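Gultine (herb)

Gultine is the trade name for a dried leaf sold as a digestive tea and, in powder form, as a food supplement. Grown mainly on dry slopes near Medina, cut in March before flowering. Leaves small, grey-green, bitter.

Adulteration

Common. The leaf is easily mixed up with cheaper hedge plants once its ground. A market survey by the Trutden laboratory bought 38 powders and DNA tested the lot - 4 held no Gultine at all, and 3 more were mostly rice flour. Whole leaf did better.

Testing

Usually barcoding first, then a check on the bitter compounds. Skallex keeps a reference set of 885 dried samples, open to other labs on request.
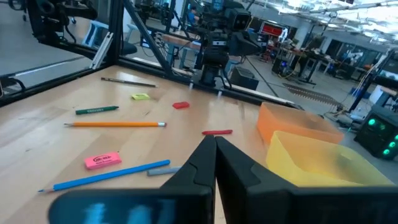
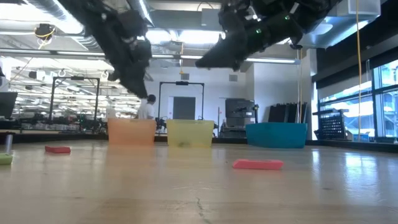
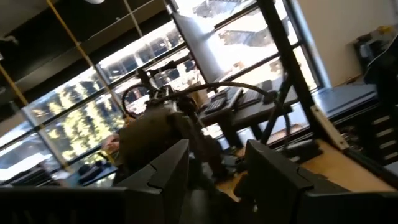
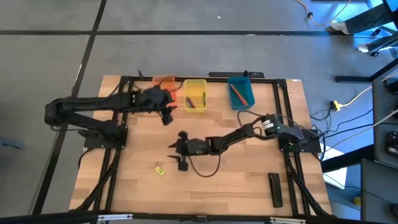
Very old stock can fail barcoding even when genuine, as the DNA breaks down. Storage in the dark helps. Labels seldom give a havest year.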